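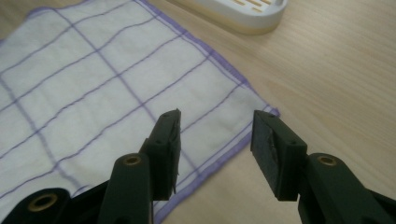

How much vinegar should I put in the rinse for cotton kitchen cloths?
For a normal load I use 100 ml of plain white vinegar, poured in the softener drawer, and nothing else in that drawer.

sladi_n
Joined in August
I write this after reading the old thread, where many people put softener on their kitchen cloths and then complain that the cloths do not take up water. I had the same problem with a set of twelve. After four washes without softener and with vinegar in the rinse, they became better. My question is about the temperature. The label says 40 degrees, but my mother always washed at 90. Who is right?

Pitkänen
Your mother, if the cloths are white cotton. With colored lines or checks I would stay at 60. I had red checks that became pink everywhere after one hot wash, and they were not cheap.

halham_road
I don't agree with the vinegar. The rubber seal in my old machine became hard and the repair man said it was from the vinegar. I use a spoon of washing soda with the detergent and I have soft water, so I need no more than this.

sladi_n
How long did you use vinegar before the seal became hard? And was it in every wash?

halham_road
Every wash, for six years. I can't prove it, of course. Maybe the seal was only old.

Slamet Ngau
Six years is a normal age for a seal, I think. But I also stopped with vinegar, for another reason - my wife does not like the smell when the cloths hang in the kitchen. Now I soak them overnight in a bucket with soda and wash them in the morning. For greasy ones I rub dish soap on the spot first.

Enov
Please don't mix the soda and the vinegar in the same bucket, as I read in the old thread. They cancel each other and you have salty water that cleans nothing.

Adi Pelupessy
To come back to the temperature: I wash at 60 and once a month at 90, only the white ones. Ironing is a waste of time in my opinion. Fold them when they are a little damp and they lie flat enough.

Pitkänen
Ironed cloths dry glasses better, I will not change my mind about this. Unironed ones leave lint on mine.

Adi Pelupessy
Then it is the cloth, not the iron. Linen leaves less lint than cotton. Try one linen cloth and compare.

sladi_n
Thank you all. I will do 60 for the ones with a pattern and 90 for the plain white. I keep the vinegar for now, but only every third wash. Does somebody know if new linen must be washed before the first use?

Slamet Ngau
Yes, two times, and separately. Mine took up almost no water before that.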